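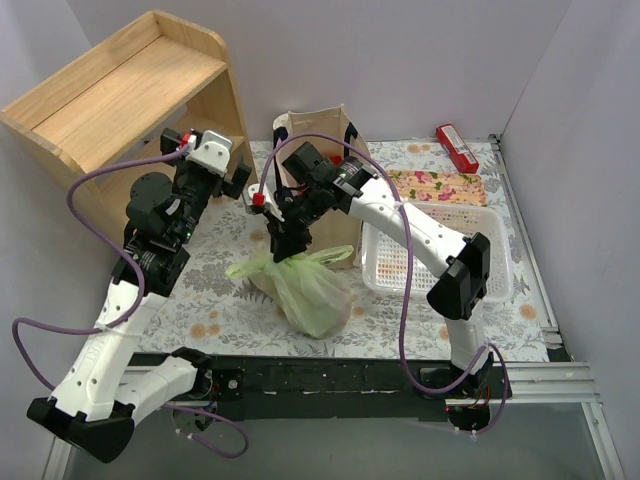
Robot arms learn to put the shopping away, slowly

A workshop in Arkthorpe has spent the spring teaching a pair of robot arms to unpack groceries, and would like it known that the eggs were never in danger. The eggs were not invited.

The arms belong to Jastach, a small firm that until last year made conveyor parts for bakeries. It now rents the upper floor of a former carpet showroom on Öberg Lane, where people sit in front of a white-walled booth and move a pair of hand-held controls. Whatever their hands do, the two arms on the table do as well, a fraction of a second later and with rather less grace. Every movement is recorded. When enough have been saved, a computer is asked to work out how to do the job without anyone holding the controls.

The job at present is carrier bags. One arm takes hold of a thin plastic bag by its knotted neck and lifts it, while the other is free to deal with the shelf. It is the sort of chore most of us do while talking on the phone. At Jastach it takes two arms, one trained operator and a fair amount of muttering.

“A knot is a lovely thing for a gripper,” said Virgilio Bautista, who runs the sessions and has done more of the driving than anyone else. “It's a lump, it stays put, you can close on it. The handles are the trouble. They flop about and every one flops differently, and then you've got the operator leaning sideways in the chair as if that'll help.”

Leaning sideways does not help. It is so common, though, that new starters are warned about it on their first morning, along with holding one's breath and apologising to the bag.

The firm wants 3000 recorded goes at the bag and shelf tasks before it lets the computer try by itself in front of visitors. As of last week it had 1678. A good go is over in less than a minute. A poor one can last four, and is kept all the same if the operator manages to rescue it, on the grounds that a robot ought to see how a mistake is put right. Goes that end with something on the floor are marked down separately and have their own folder, which is said to be popular at lunchtime.

Jastach has been careful to make the table look like somebody's house. Early sessions were held on bare white board, and the arms became very good at bare white board. Then someone put down a tea towel and the whole thing fell apart. The tables now wear flowery cloths, swapped at intervals, and the shopping is mixed up with baskets, boxes and paper bags of the kind that gather on any kitchen worktop. Staff have been asked to bring in tablecloths from home. There is a feeling in the building that some people have used this as a chance to get rid of theirs.

Baldur Ingvarsson, who founded the firm and still does the accounts, takes a patient view of all this. He spent 2 years trying to have the arms programmed in the ordinary way, with every position worked out and typed in beforehand, and remembers it without fondness.

“You'd get it perfect for one tin in one place,” he said. “Then you'd nudge the tin. With this way of doing it I can take somebody who has never written a line of code, sit them down, and by the afternoon they're teaching it something useful. My sister-in-law is one of our best. She did upholstery.”

Operators are paid by the hour and not by the bag, a point Mr Ingvarsson raised without being asked. They work in short turns, as the controls are tiring on the wrists, and swap over after each batch. Their styles are said to be easy to tell apart on playback. Mr Bautista is quick and a little rough. One of his colleagues sets everything down as though it were asleep. The computer will in time be taught by both of them, and nobody at the firm is prepared to say which it will take after.

The first customer, if all goes well, will be Plumau, a supported housing scheme on the other side of town where several residents find lifting and reaching difficult. Its manager has been to the showroom to try the controls and got a bag up on to the shelf on her second attempt, a house record for a visitor. No date has been set for a trial there. The arms would have to get faster, and the booth would have to turn into something that fits in a flat.

In the meantime the recording goes on, most days until six. Anyone in Arkthorpe who fancies a turn at the controls can put their name down at the Öberg Lane entrance; Jastach wants as many different pairs of hands as it can get, and left-handers in particular. No experience is needed. Tablecloths are still being accepted, though the firm says it has enough with cherries on.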